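Textbooks > Housekeeping and Kitchen Work, Book 1 > Chapter 5

Contents Chapter 4 Chapter 6 Word list Teacher's notes

Chapter 5
Washing Plates and Bowls by Hand

In this chapter you will learn how to set up a place for washing up, in which order the dishes are taken, and how to check a plate under the light. You will also learn the words for different kinds of dirt, because a kitchen helper who can say what is on the plate will also know which tool to take.

Freya Wainwright began her working life in the kitchen of the Hartley guest house in Tamivville. The house had 35 beds and no dishwasher. Every morning after breakfast she washed the plates by hand, and her first teacher there let her wash only bowls for the whole of April. She writes in her notebook: "I was a little offended. Then I was given the plates, and I saw that my hands already knew the work."

We will follow the same way in this chapter and speak of bowls first.

5.1 The place of work

Washing up does not need a large kitchen. It needs a firm surface at the right height, good light, and a place for each kind of dish. If your sink is small, you can do a part of the work on a table. A tray is very useful for this. It keeps the dishes of one group together, and it can be carried to the sink in one go.

Put the tray in front of you and not at the side. Many beginners put it too far away, and then they must lean over the table with a heavy plate in the hand. After one hour the back begins to hurt.

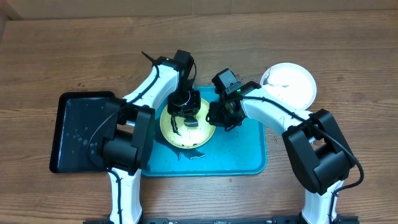 Fig. 5.1 A yellow bowl and a blue tray on a wooden table.

A bowl is cleaned from the inside first. Begin at the bottom, where the food dries most, and go up to the rim in circles. The outside is quick, but the foot of the bowl is often forgotten. Turn the bowl over and pass the sponge once around the foot.

5.2 Looking before washing

Before any water is used, look at what is on the dish. We divide dirt into loose dirt, such as crumbs and pepper, and sticking dirt, such as sauce, egg or burnt sugar. Loose dirt is wiped or shaken off into the bin. Sticking dirt must be made soft with warm water, and this takes time - so these dishes are put to soak while you are washing the others.

Small dark specks spread over a whole plate may look worse than one thick smear in the middle, but the smear can be the slower work. Try it with the edge of a soft scraper. If it moves, it does not need soaking. Look also at the rim of each plate, above all when the rim has a colour, as stains are harder to see on blue or green than on white.

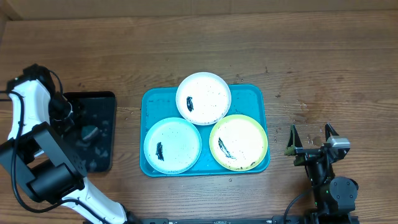

Plates of different colours are often kept in one set, and some kitchens use the colour to know which meal the plate belongs to. For washing, the colour has no importance. Take the least dirty plate first and the most dirty one last, so that the water stays clean longer. When the water is grey, change it, also if only one plate is left.

Wipe the table too. Drops and crumbs which stay on the wood will go to the bottom of the next clean plate.

Words for this chapter
rim - the outer edge of a plate or bowl
speck - a very small spot
smear - a mark made by something soft or greasy
to soak - to leave in water for some time

The exercises for 5.1 and 5.2 are on page 219.

Last updated: April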